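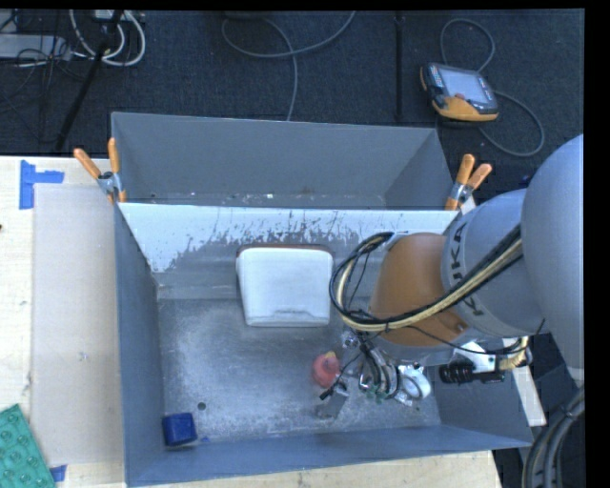 Grey metal bin with a scratched divider, 4/22/20

My neighbour Li-hua Chuang gave me a sourdough starter in December and I killed it in two weeks. I want to write about the second one, which is still alive.

The first time I followed a recipe from a forum very exactly. It said to feed the starter every morning, so I fed it every morning, also when my kitchen was 14 degrees and the poor thing was still sleeping. After some days it had a grey water on top and smelled like nail polish. Li-hua laughed at me on the phone and said I was giving breakfast to someone who had not finished dinner.

Now I look at it first. If it has risen and fallen, I feed it. If it is flat, I wait. I keep it on the shelf above the fridge, in a jam jar with the lid only resting.

For bread I use 3 parts white flour and one part rye. My rye comes from the small mill shop, and it is coarser than I was used to in my country, so the dough needs more water. My first loaf was heavy like a brick, my husband ate it with soup and was very polite. The last one had real holes in it!

Next I want to try with caraway. Bukola Ojo has promised me her recipe.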